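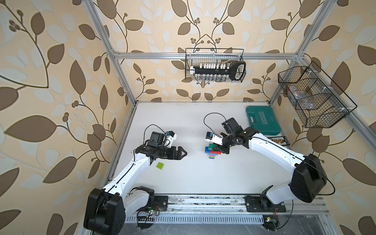

Building Bricks: Washing, Sorting, Storing and Keeping a Table for Them

Nirklow Home Notes
Last updated May 30, 2021

Large building bricks last for years and get handed down from one child to the next. They also collect crumbs, hair and dried juice, and they end up under every piece of furniture you own. These are the methods we have settled on for keeping them clean and in one place. Most of it applies to the small kind too, with a few changes noted as we go.

Picking the table

A plain white top is the best surface we have used for bricks. Strong colors like red, blue and lime green show up right away against it, and so does dirt, so you know when it needs a wipe. Wood-grain tops look nice but small brown and tan pieces disappear on them.

Push the table against a wall if you can. Two sides against a wall is better, and a corner with walls on three sides is better still, as pieces can only roll off toward you. If the wall is papered, check that the paper can be wiped. Busy patterns, such as big brown leaves on cream, hide fingerprints better than a solid color does. Wipe papered walls with a barely damp cloth and stay away from the seams.

Gloss tops have one drawback. Under a strong lamp they throw a bright streak back at you, and a child sitting on the wrong side of it will squint. Move the lamp to the side or bounce it off the wall. A matte top doesn't have this trouble but it holds crayon.

Table height matters more than table size. The child's elbows should rest on the top with the shoulders down. If the chair is too low, add a firm cushion before you go looking for another table.

Washing bricks by hand

Fill a dishpan with warm water and a small squirt of dish soap. Hot water can warp plastic, so if it is too hot for your hand it is too hot for the bricks. Take everything apart first. Two bricks left stuck together will hold water between them and it can take days to dry out.

Soak for 7 minutes or so, then swish with your hand. For sticky spots use an old toothbrush. The places that need it are the ring around the base of each stud and the inside corners underneath. If the studs are hollow, they will hold a drop of water and a surprising amount of dirt, so run the bristles around inside each one.

Rinse in a colander. Shake the colander hard over the sink, then tip the bricks out on a bath towel, studs down, and leave them overnight. In damp weather turn them over in the morning and give them the rest of the day. Put away damp, they will smell musty by the end of June.

Anything with a sticker, a battery, a wheel on a metal axle or a printed face gets wiped with a cloth and kept out of the dishpan.

Washing bricks in the machine

We get asked about this a lot. Some makers allow the dishwasher and some don't, so check the box or the maker's site. For the washing machine, put the bricks in a zippered mesh bag no more than half full, wash cold on the gentle cycle, and skip the spin if your machine lets you. Never use the dryer.

The bag makes a racket. Putting a couple of old towels in with it helps.

Marks and stains

Ballpoint and marker: rubbing alcohol on a cotton swab, tested first on the underside. Rinse after.

Crayon: a little cooking oil on a paper towel, then dish soap to get the oil off.

Sticker glue: same as crayon, but let the oil sit for a while before you rub.

Small dark scuffs on a light-colored brick: baking soda and water mixed to a paste, rubbed with a fingertip. Go easy on a glossy face. Rub too long and you will trade the scuff for a dull patch.

Yellowing on old white bricks is a different matter. It is in the plastic and no amount of washing takes it off. We leave those alone and use them on the inside of things.

Sorting

Sort by size before you sort by color. Anybody can find a red brick in a bin of mixed colors, but finding one particular shape in a bin of all red takes forever. For the large kind, two groups are enough: the square ones and the long ones. For the small kind you will want more, and we like 6 bins at the very most. Past that, children give up and throw everything in the nearest one. 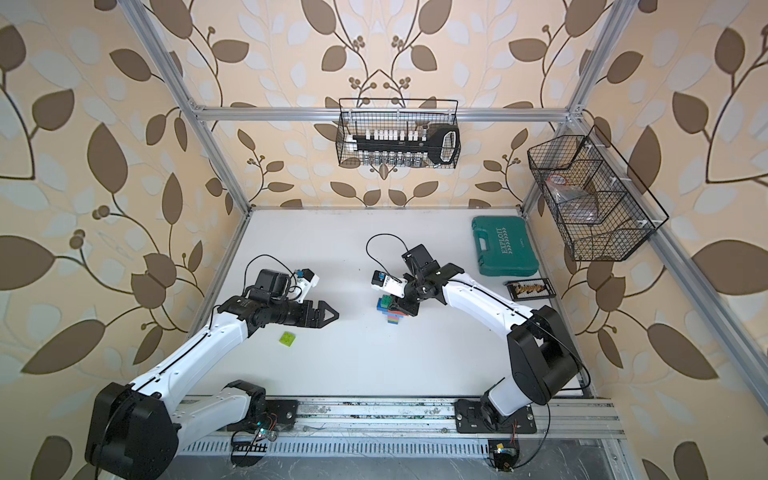 Color sorting is still worth doing now and then as a game, and it is a decent way to find out what you have. Make a short stack of one each, blue, green, red, yellow, whatever the set has, and stand it in the middle of the table as the key. Then everyone pulls matching bricks into piles around it. Leave open table between the piles or they run together as soon as somebody bumps the edge.

If you have light blue and dark blue, or two greens, decide before you start whether they go together. We keep them apart for sorting and put them away together.

A set that has been in the house for a while will have strays in it from other sets. Try each stray on a known brick. If it goes on and comes off easily, keep it. If it has to be forced, or it falls off when you lift, take it out. One odd brick in the wrong place can make a child think the whole lot is broken.

Counting a set before you lend it or sell it

1. Clear a strip of table the length of your forearm.

2. Lay the bricks side by side in a row with no gaps, all turned the same way. Lay a long one at the end of the row so you know where it starts.

3. Pull anything that doesn't belong in the row to the back of the table. Small bricks that have been joined together go there too, until you have pulled them apart.

4. Run a finger along the row to straighten it. A gap shows at once and so does a brick that is turned around.

5. Write the number on masking tape and stick it to the lid, then fill the box straight from the row.

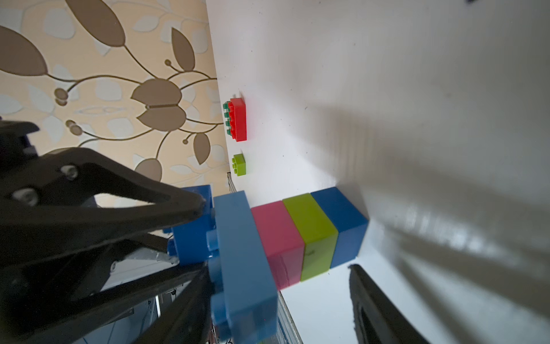
Getting stuck bricks apart

Don't use your teeth and don't use a table knife. Both leave dents, and a dented edge is sharp on small fingers.

For large bricks, hold the bottom one flat on the table with one hand and rock the top one back and forth the long way. It will nearly always let go. If it doesn't, put the pair in the freezer for a short while and try again when you take it out. For thin flat pieces, press a long brick onto the top one to give yourself a handle and then lever with that.

Bricks that are stuck with something (jam, mostly) want a soak in warm soapy water before you pull on them at all.

Storage that works

Shallow beats deep. In a deep tub, the child dumps the whole thing to get at the bottom. We use the low Toom trays, which slide under a bed and are only about two bricks deep, but any under-bed box will do. A baking pan with a rim is fine for a small set.

Clear sides save you writing labels. If the box is solid, tape one brick of the right kind to the front with packing tape. It is easier to read than a word, particularly for anyone who can't read yet.

Drawstring mats are handy for the small kind. Spread the mat, play on it, pull the cord. They are less good with the large ones, which poke out at the neck and keep it from closing. For those a canvas tote with a flat bottom is better. Ours is from Perkent, and it has gone through the wash many times with no trouble.

Lids are worth having only if you stack the boxes. If you don't stack, leave the lids off. A box with no lid gets filled, and one with a lid gets things piled on top of it.

For long-term storage in an attic or garage, use a box with a tight lid and leave out newspaper, which can leave ink on light colors. Keep the box off a concrete floor. A shelf 2 feet up is plenty.

Stacks left standing

Sooner or later a child will want to keep something they have built. Give it a place on the table, toward the wall, and make it a rule that only what fits there stays up. Straight stacks do well enough if each brick sits squarely on the one under it. Press down on the top brick with your palm and look along the side. If one edge sticks out past its neighbor, it wasn't pushed all the way on.
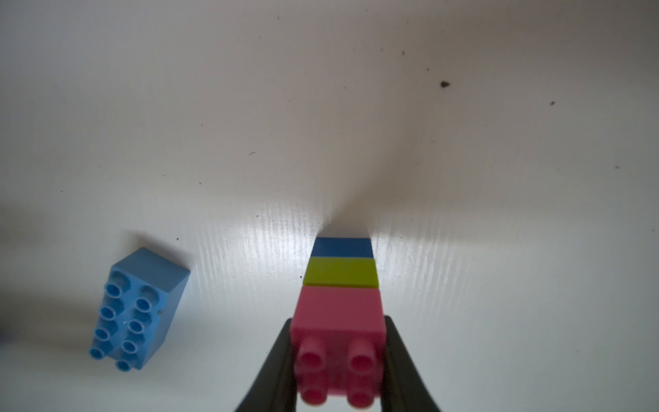
When you need to move a stack, lay it down on its side first and carry it flat on a tray. Lifting by the top brick only works for three or so, and the bottom one is always the first to go. With a bigger build, slide a piece of stiff cardboard under it and move the cardboard.

Dust on a standing build comes off with a clean soft paintbrush. Work from the top down and go around the studs. A vacuum hose with an old stocking stretched over the end and held with a rubber band does it faster, and the stocking catches anything loose.

Cleanup at the end of the day

Set a kitchen timer and pick up until it rings. Floor first, then the table, then the box goes back. Use a dustpan for small bricks and tip them through a colander over the trash, so the crumbs drop through and the bricks don't.

Then wipe the table. A damp cloth with a drop of dish soap, followed by a dry one, keeps a white top white. On a gloss top wipe in the direction of the grain pattern if it has one, and dry it the same way, or the streaks will show as soon as the light comes across it. Skip the scouring pads. For marker on the table, rubbing alcohol again, on a small spot first. We tried the Vunonance spray on ours and it did no better than dish soap.

Buying used

A box of 80 mixed large bricks is plenty for two children. Look for cracks running down from the top corners, bite marks, and studs worn so smooth that nothing holds. Smell the box as well. Smoke is hard to get out, and it can take several washes and a week by an open window. Wash everything before it goes on the table, whatever the seller tells you.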